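Plullia Makers Board > Builds in progress > Counter arm, sim first

tenon_and_solder
I think you should order the second-hand arm now and stop playing with the simulation. You are at this since November and the bench is still bare wood. A simulator will not teach you where the cable catches.

marekwires
Thank you for the reply. I understand the point, but I don't agree with all of it. The arm costs more than everything else in my half of the workshop together, and I can't afford to break a gripper in the first week. So I want the whole counter working in the computer first — the arm, the gripper, the pitcher, the dishes — and only after that I buy.

Since my last post I rebuilt the counter model. Before, it was only a gray box and I had no feeling for the distances. The pedestal is now 700 mm high. I also changed the reset pose, so that the arm starts folded, with the gripper pointing down.

Two views from the current version, one close to the gripper and one from the room side:

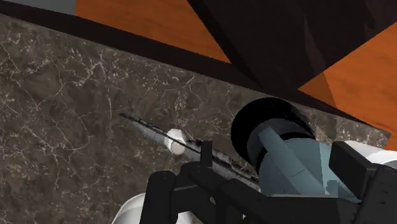
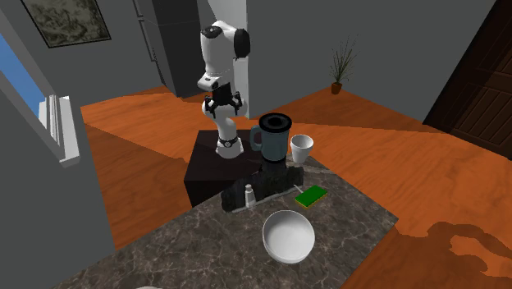 My difficulty is the approach to the pitcher. If I come from the front, I must go over the bowl, and the planner makes a big arc that I don't like. If I come from the side of the handle, the fingers have very little room between the handle and the body. I ran it 92 times over two evenings with small changes of the start position. It finished without contact in 61 of them. This is not enough for me to let it near anything made of glass.

I would be grateful for opinions on two things. First, is it better to take the pitcher by the handle or by the whole body? Second, how do you choose the friction for the finger pads? At the moment I have the default value and I don't trust it.

bluntchisel
Handle. Always handle. The body of any decent pitcher is too wide for a two-finger gripper, check your max opening before you do anything else.

marekwires
I checked. The body is too wide near the bottom, but under the lid there is a place where it fits, with 3 mm on each side. I admit that 3 mm is a little optimistic.

bluntchisel
3 mm is nothing. You'll lose that in the backlash of a used arm. Handle.

Fraser Drummond
I'll disagree with bluntchisel a bit. We did pouring at the Brevlow shop on a setup close to this one, and with the handle grasp the pitcher rotated in the fingers as soon as there was water in it. Empty it was perfect. Full, it swung down and we mopped the floor. What helped was a longer pad, cut from a bicycle tube and glued on both fingers. So if you take the handle, model the weight of the water too. What mass do you have on the pitcher now?

marekwires
This is a very good question and I am ashamed of the answer. The mass is 311 grams, for the empty pitcher. I never added the water. I will put another 805 grams for it and run everything again.

tenon_and_solder
See, this is what I mean. Water moves. Your 805 grams will sit there like a brick in the simulation, and the real thing will slosh. You can tune it all winter and then start from zero on the bench.

marekwires
A brick is wrong, I agree, but it is less wrong than nothing. And I don't start from zero. The reach, the height of the pedestal, the order of the movements, the places where the elbow comes too near to the wall — this I can keep. Last month I found that the old pedestal was too low for the lid, and I had not cut one board yet.

strachan_bench
On friction: don't look for one right value. Run it at 0.4, 0.6 and 0.9 and keep only the grasp that survives all three. If it works only at 0.9 it doesn't work.

Also I'd move the bowl. You are making the planner solve a problem that you can solve with your hand.

marekwires
The friction idea I will do tonight, thank you. About the bowl, I would like to leave it. In my kitchen there is always something in the way, and the purpose of the build is that my mother can use it without arranging the counter first. But maybe I keep two versions, one easy and one with the bowl, and I get the easy one stable before I go back.

Fraser Drummond
Two versions is sensible. Add a waypoint high above the handle and come straight down the last part, too. Slower, but the big arc goes away. I can send you our file if you use the Esance planner. For anything else it won't load.

marekwires
I use Esance, yes, version 2. Please send it. Does your waypoint stand in the frame of the pitcher or in the frame of the base? I made this mistake already once and the arm went politely into the refrigerator.

Fraser Drummond
Pitcher frame. Z is up through the lid. Sent it to your inbox, the pad dimensions are in the comments at the top.

tenon_and_solder
Fine, fine. But the offer on the arm won't stay open until spring, the seller has already asked me twice. Tell me by the end of the month if I should say no.

marekwires
I will tell you. If I reach over 85 of 92 with the water mass and the lowest friction, I buy it.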